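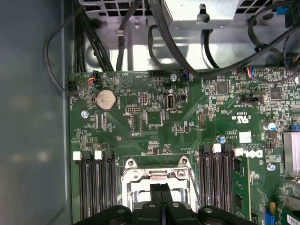 Which primer goes under the flesh tones on the Lusetska bust? Vimton gray, thinned one to one, two coats with a night between them. The white we tried first showed through at the ears and nostrils.

December, 4:30 pm

Bust is sixth scale, second casting from the new mold. Seam line runs behind the left ear and down into the collar. Sanded with 400, then 800. The collar will be covered by the coat, so I stopped there.

Hair sculpt still reads too heavy from the front. On screen she has it pulled back in the last two episodes and loose before that, and the license sheet only shows it loose. Going with loose. If Ikau wants the other look they can ask for a second head.

Eyes: printed decals, 21 sets on the sheet, 6 spoiled already by too much setting solution. Use less. One drop on the brush, wait, then press with a damp swab. Left eye on the test head sits a hair low – leave it, it's only for the paint master.

Coat pattern came back from Þrastardóttir with the shoulders taken in. Fits over the body now without bunching at the arm joint. Hem is still long at the back. The buttons are the wrong color (brass, should be dull pewter), will paint them if the supplier can't swap.

Run size is set at 2,220, with 778 of those getting the lantern and the extra pair of hands. The lantern needs its own slot in the tray, and the tray drawing doesn't have one yet.

To do:
Second coat of gray on heads two and three
Ask about pewter buttons
Shorten back hem on the pattern
Send tray drawing back with lantern slot marked
Order more swabs

Wrist pegs on the gripping hands are tight. Warm them with the hair dryer before fitting, one snapped this morning.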